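How to port a business phone number to Prenex

Before you start, get a recent bill from your current carrier. The account number and billing address on your order must match it exactly.

1. Log in to Prenex and open Numbers, then Port In.
2. Enter the number and the account PIN. Mobile lines need a PIN — most landlines don't.
3. Upload the bill and sign the form.
4. Pick a transfer date at least 7 business days out.

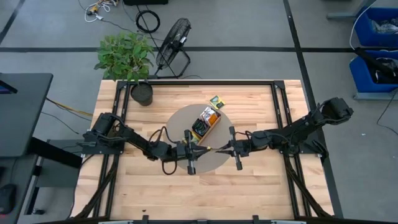
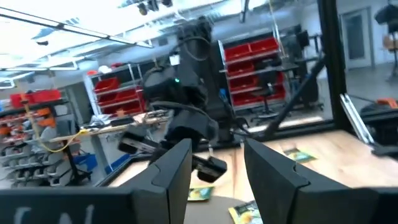
Charalambos Karagiannis wrote in to add that his order was rejected twice over a missing suite number, and that blocks of 20 or more lines need a separate form.

Keep the old service active until the port completes. Once it does, place a test call in each direction and reset your voicemail greeting.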